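From the floor: the new rules for recording with hand-held grippers
19 Jan 2025

So the handling rules are finally finished! If you were in the October meeting you'll remember we had two versions on the table, one from Skoltthorpe and one from us at Skernell, and they disagreed on pretty much everything except that people should wear shoes. Nelly Condori took both home, and what came back is 4 pages long and, I think, a big improvement on either.

I'll go through the parts people keep asking me about. The full text is on the shared drive under Tamayo, in the folder called "handling" (not "handling old", please, Walter Guzmán has already printed that one by mistake).

First, the start of a session. You check the finger pads, you check that the fingers open all the way and close evenly, and you write your initials on the sheet. If a pad is peeling at the corner, swap it before you record anything. I used to let a slightly ragged pad go until lunch, and I've stopped, mostly because Ghazala Ghauri went back through our files and found 1666 recordings where we couldn't say which pads had been on. That was a painful afternoon for everyone.

Second, pace. Move the gripper at the speed you'd want a robot to copy. Most of us go too fast, me included. Reach, close, wait a beat, lift. If you fumble the grasp, don't shake the thing or drop it and grab again in one motion. Put it down, open up, and go again, and mark the take so whoever reviews it knows there's a second try in there. 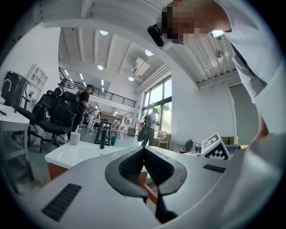
Third, other people. When several of us are recording in one room, everybody picks a patch of floor before the first take and sticks to it. With a headset on you don't have the side vision you think you have, so call out before you step backward. "Behind you" works fine. Chairs get pushed in when you're done with them, and bags don't go on the floor at all. Visitors stay along the wall and get told up front that recording is going on. Faces are blurred before anything leaves our own machines, and that holds for us as well as for guests.

Fourth, breaks. We argued about this one a lot! Aníbal Valderrama wanted a fixed schedule and I wanted people to use their own judgment, and after nearly 2 months of that I gave in. He was right, my wrist is much happier. The limits are on the last page, and a lead can shorten them but can't stretch them.

One thing that's still open is the marker boxes. Fukau tapes theirs down, we just set ours on the table and ask people not to bump them, and neither group loves its own answer. If you have a strong opinion (I know some of you do) send it to Marisol Cuervo, who is collecting them for the next revision. She'd also like the old checklists back, even the ones with coffee on them.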